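Equipment Planner, Home Manipulation Program

July 22, 2022
By the Endandale hiring desk

Print this page | E-mail this page

Endandale is looking for an equipment planner to take over purchasing and budgeting for its home manipulation program. The position is full time, based at our Volora office, with two days a week from home once you are settled in. It reports to the head of operations.

The program collects handling data in ordinary homes. Operators use hand-held grippers to pick up, sort and put away household items, and the recordings are used to train the arms we are building under the Kettle project. We have 41 grippers in service at the moment and expect to need more by January. Up to now the buying has been done by whichever engineer had time for it. Orders have been placed twice, spare pads have run out in the middle of a collection week, and the budget has been put together from old invoices. We want one person to own this.

What you will do

You will keep the equipment list and know where each unit is, what condition it is in and when it is due for replacement. You will write the yearly equipment budget and revise it each quarter. You will get quotes, compare them, place orders and follow them until the goods are checked in. You will set stock levels for the parts that wear out, mainly finger pads, pivot screws, triggers and cables, and reorder before we reach the bottom of the shelf.

You will also help decide what we buy next. Kettle will need robot arms, mounts and chargers, and the lead times on arms are long. Engineers will tell you what the arms must do. You will work out what that costs over three years, including service, shipping and insurance, and say so plainly if the numbers do not work.

Expect to visit collection sites a few times a month. Most are bedrooms, kitchens and living rooms, and space is tight. A planner who has seen the work will make better guesses about how many spares to send and what size of case fits through the door. 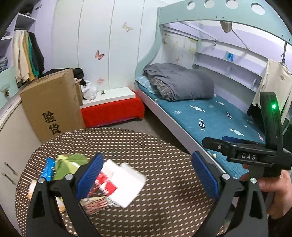
A hand-held gripper open over a table of small packets and cloth in a bedroom with a bunk bed.

Spending authority

You can approve single orders up to $4000 on your own signature. Anything above that goes to the head of operations with a one-page note giving the need, the quotes and the delivery date. Repairs under $600 can be handled by the site lead, who will send you the receipt the same week.

Stock and orders are tracked in Ultus, our in-house system. It is not pretty and parts of it are still spreadsheets. You will get training on it in your first two weeks, and you are free to propose something better after you have used it through one full budget cycle.

What we need from you

- Three years or more in purchasing, inventory or equipment planning
- Experience building a budget and defending it to people who wanted more
- Good spreadsheet skills
- Comfort dealing with overseas suppliers, including customs paperwork and returns
- A valid driver's license

Helpful but not required

- Work with robots, lab instruments, film gear or rental tools
- Basic repair skills, such as changing a worn pad or a screw
- Reading knowledge of Chinese

An engineering degree is not needed. We have engineers.

Terms

The contract is permanent after a trial period of 6 months. Pay depends on experience and will be discussed at the first interview. Travel to sites is paid, and so is time on the road. Health coverage starts on the first day.

How to apply

Send a resume and a short letter. In the letter, describe one purchase you planned that went wrong and what you changed afterward. Please leave out confidential prices. Use the application form on the Endandale careers page and choose "Equipment Planner, Volora" from the list. Applications are read as they arrive, and the posting will come down when the position is filled.

First interviews are held by phone. Second interviews are at the Volora office and include a one-hour exercise with a sample parts list and a fixed budget. Bring your own laptop if you prefer it to ours.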